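The Day the Arm Kept Squeezing

Segundo Montoya has a saucepan in his office with a dent the shape of a parenthesis. He uses it for pens.

"People ask if it's a trophy," he says. "I tell them it's a report."

Montoya runs bench testing at Hosley, where two-armed robots spend their days handling dishes so that one day they might do it in somebody's kitchen. In May, on run 543 of a cleanup routine, the right arm picked up a pan, was told to let go, and squeezed harder. It went on squeezing with what he calls "real commitment" until the motor overheated and shut itself down.

The emergency stop had been pressed well before that. It did exactly what it was built to do, and cut power to the arm. The gripper, unfortunately, was on a separate supply.

"So the arm froze and the hand carried on," Montoya says. "I stood there with my palm on the big red button, feeling like a man pressing the elevator call over and over."

The fault itself was dull, he says - a force reading that stuck at zero after a cable chafed near the wrist. The software, Drera, saw no pressure and concluded it had no grip. It asked for more. Then it asked again.

"Very polite program. It asked 185 times."

What bothered him was the wiring. The stop circuit had been signed off by three people, and he was one of them. "We all checked that the button worked. We pressed it, the arm stopped, we went to lunch."

Both grippers now hang off the same stop circuit as the arms, and Drera gives up after two requests and calls for a person. The cables get looked at every 300 runs. There is a form for it, naturally.

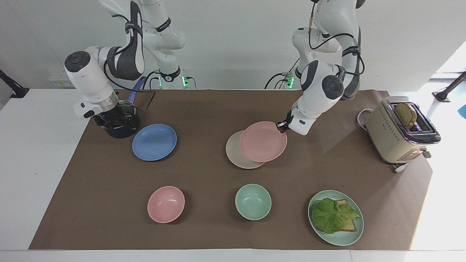
The dish work was picked back up once the new wiring passed, starting with plastic cups and a great deal of standing well clear. Montoya says the routine has since gone over 1289 runs without a stuck grip. He knocks on his desk as he says so, then points out that it's laminate.

Does he trust it? He thinks for a while.

"I trust the button," he says. "I press it every morning and then I go look at the fingers."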